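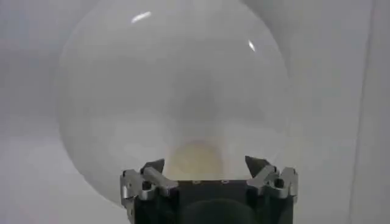 The advert said the globe was antique, and my sister-in-law believed it, as she believes most things that come with free parking. She had driven to Breltusdale and back for it. It was only glass, round and milky, the sort of lampshade you find in the corridors of old swimming baths, and she put it down on my kitchen table as if it might hatch.

"From the Nostell ballroom," she said.

"Who told you that?"

"The man."

I asked what else the man had told her. He had said there were 166 of them once, hung in rows, and that when the ballroom shut they were packed in straw and shared out among the staff. His grandmother got one. She had kept it under her bed for the rest of her life and never put a bulb in it.

I said that was a long time to keep a lampshade under a bed. I said too that I had been to the Nostell, aged eight, for a cousin's wedding, and what I remembered was strip lighting and a smell of gravy.

"That was the function room. The ballroom was upstairs."

"Was it?"

"He had a photograph."

"Of the ballroom?"

"Of the stairs."

She wanted it hung in the hall before her mother came at three. I am the one in the family who owns a ladder, and so I am asked to hang things, and while I hang them I am told I have a suspicious nature. I looked it over for a maker's mark. I have seen a new one in the Drultivia catalogue that would pass for it across a room, and I told her so.

"How much?"

"Less than you paid."

"You don't know what I paid."

I didn't, and she wouldn't say, and I drew my own conclusions.

We hung it. It took the two of us and a good deal of language, her with both hands under the glass and me on the third step with the screws in my mouth. The old fitting had been put up by Janssen the builders, who never left a ceiling level in their lives, and the globe sat a little to the left of where it ought to.

"Well, switch it on," she said.

I did. The hall went a soft yellow, coats and all, and she stood underneath with her face turned up. She said you could tell. I asked what you could tell. She said you could tell it had been danced under.

I looked for some time. It was giving a decent light, I'll grant that. Then her mother rang the bell, came in, wiped her feet and glanced at the ceiling.

"They had those at the dentist's," she said, and went through to see about the kettle.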